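# Charging cables and power banks: tips I tried before believing

Every list of phone tips repeats the same dozen lines, and most were written for batteries that went out of use years ago. I went through the ones people keep sending me and kept what held up at my own kitchen counter.

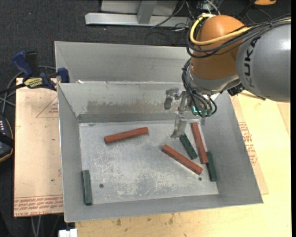
Start with the old advice to drain a battery to zero before you charge it. Don't. That was meant for a different kind of cell, and the lithium ones in your phone, earbuds and tablet don't like sitting empty. Plug in when it suits you.

## The 80 percent rule

Stopping at 80 percent does slow down wear. Whether you'll notice is another matter. If you trade in your phone every couple of years, forget it. If you mean to keep it until it falls apart, turn on the charge limit in settings and let the phone handle it. Getting up at midnight to pull a plug is silly, and I say that as someone who did it for a whole April.

## Cables

- A thick cable isn't always a fast one. Some are mostly jacket.
- Braided covers look tough. Mine all failed at the plug, where the braid stops, same as the plain ones.
- The spring from a ballpoint pen wrapped around the end does very little. It slides off and you lose a pen.
- Coil loosely. Wrapping a cable tight around the charger puts a hard bend in the worst place.
- If a cable only charges when you hold it at an angle, look in the port first. Mine was packed with pocket lint. Turn the phone off and ease the lint out with a wooden toothpick. No metal pins.

I had 23 cables in a drawer when I finally sorted them. Test each with the same charger and the same phone, put tape on the ones that charge slowly, and take the dead ones to electronics recycling. Label both ends if they run behind a desk.

## Power banks

The big number on the box isn't what reaches your phone. Some is lost as heat and some in stepping the voltage up. My Gradley bank is sold as good for 4 full charges and I have never gotten past two and a bit. The Uddin one promises less and comes closer to it, so I carry that.

Nuwan Howlader wrote in to say he keeps his in the glove box for emergencies. Please don't. A parked car in summer gets far too hot for a lithium pack, and a hot one that's been forgotten for months is likely to be flat anyway. Top up a stored bank every few months and keep it somewhere cool and dry.

If a bank has swollen, even slightly, stop using it. Don't press it flat, don't poke it, don't put it in the trash. Call your local waste site and ask where they take damaged batteries – they may want it handled separately from the ordinary ones.

## Wireless pads

Handy by the bed, slower than a cable, and fussy about where the phone sits. Thick cases make it worse. Cards with a magnetic stripe shouldn't be between the phone and the pad.

I was sent a Jirnham "cooling" stand and ran it for two weeks next to a plain Nonatberg pad. The phone felt warm on both. The stand also has a fan you can hear from across the bedroom, and it costs twice as much.

## Rice

Rice doesn't pull water out of a phone any better than leaving it on a shelf, and it puts dust and starch in the port. Power the phone off, wipe it down, stand it with the port facing down in moving air, and wait. Zeyu Zhong swears his tablet was saved by a bag of jasmine. It might have dried out just as well on the counter. Don't charge anything while the port is still damp, and don't use a hair dryer on it.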